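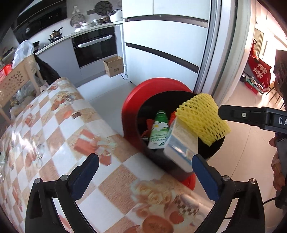 A reader of the previous version asked whether the finger pads have to come off every time the grippers move to a new kitchen, or only when they look worn. They come off every time. The section on pads now says so.

Plendach gripper pair: setup and care
Rellwood, hardware notes
Last revised 2023-09-17

Scope

This file covers the two hand-held grippers used for the Plendach kitchen recordings: unpacking, mounting, checking before a session, cleaning, and the repairs we have had to make so far. The format of the recordings is described in a separate file, FORMAT.txt. Task lists are in TASKS.txt.

The two tools are named Janis and Su. The names are on a strip inside each handle, and the settings files use them too (janis.cfg, su.cfg). The settings are not interchangeable. Loading the wrong one gives jaw widths that look reasonable and are wrong.

What is in the case

Two grippers with fingers fitted
Two camera modules, each with its own cable
Spare finger pads, dark blue, in a flat bag
Spare frame screws
Hex key, soft brush, lint-free cloths
Feeler strip for the jaw check
Calibration board

The cables are labeled at both ends. Put them back in the same slots. A cable that has been bent sharply near the plug goes in the repair bag even if it still works.

Setup

1. Lay both grippers on a cloth with the jaws open. Close and open each one by hand a few times. The travel should be even, with no catch near the end.
2. Check the screws on the gripper frame. They should be snug. If one turns freely, see Repairs.
3. Seat the camera module on top and press until it clicks, then plug in the cable. The small green light comes on when the module has power. It says nothing about whether frames are being saved.
4. Load the settings file for each tool.
5. Run check_jaw. It asks for fully open, fully closed, and closed on the feeler strip. Repeat until two runs in a row agree.
6. Record the calibration board with both tools, slowly, at more than 9 different angles.
7. Do one short trial grasp on something soft and play it back before starting the real list.

Bags are the best trial object we have found. A crumpled snack bag shows right away if one finger is leading the other, because it turns in the jaws when it should stay upright. A bottle or carton hides the same fault.

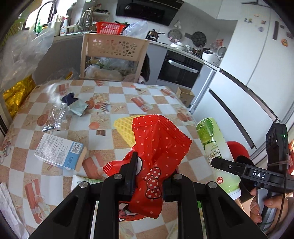

Snack bag held between the fingers; second gripper at right with its camera module mounted on top.

Pads

Take both pads off at the end of each site, wipe the finger faces, and let everything dry before refitting. Pads are always changed as a pair. One new pad and one old pad will pull light objects to one side, and check_jaw does not catch it.

Change the pair after 200 grasps or at the end of the site, whichever comes first. On tasks with food packaging or trash, change them sooner if the surface feels slick. Oil from snack packaging is the usual cause. Dish soap and warm water will clean a pad well enough to finish a day, but put that pair in the used bag afterward.

Do not use alcohol on the pads. It is fine on the metal parts and on the handle.

Foam fruit sleeves leave small crumbs in the gap behind the pad. Brush these out with the jaws fully open. Compressed air pushes them farther in.

Working with two grippers

When both tools reach for the same place -- over a trash bin, say -- the fingers can knock against each other. A light tap does no harm. After a hard one, stop and repeat step 5 for both tools. We lost 17 recordings in December to a finger that had shifted slightly on its mount, and the jaw readings gave no sign of it until the board was recorded again.

Keep the hand behind the camera module. A grip too far forward puts knuckles in the view.

Glossy tablecloths and plastic bottles reflect window light into the camera. Exposure is locked in the settings files and should be left that way. Close a blind or move the table.

Repairs

Loose frame screw: remove it, clean the thread, refit with a small drop of low-strength thread lock. Leave it overnight. Do not tighten past snug; the thread in the frame strips easily, and a stripped frame has to be replaced whole.

Jaw catches near closed: nearly always dirt on the slide. Brush, wipe, work it by hand. If it still catches, take the fingers off and look for a burr on the inside edge. Su had one when it arrived, and it came off with fine paper.

Green light flickers: swap the cable first. If the flicker stays with the module, swap the modules between the two tools, and if it follows the module, retire it. Put the swap in the log, and redo the board recording for both.

Jaw reading drifts during a session: check that the right settings file is loaded, then let the tool sit switched on for a few minutes and run check_jaw again. Janis drifts more than Su when cold.

Log

Every pad change, screw, cable and knock goes in service_log.csv, one line each. The log had 160 lines when this version was written. Columns are tool, part, action, site and initials. Leave initials blank in any copy that goes outside Rellwood.

Known gaps

There is no good test yet for a worn slide. The feeler strip is too stiff to show small amounts of play, and a thinner one is on order.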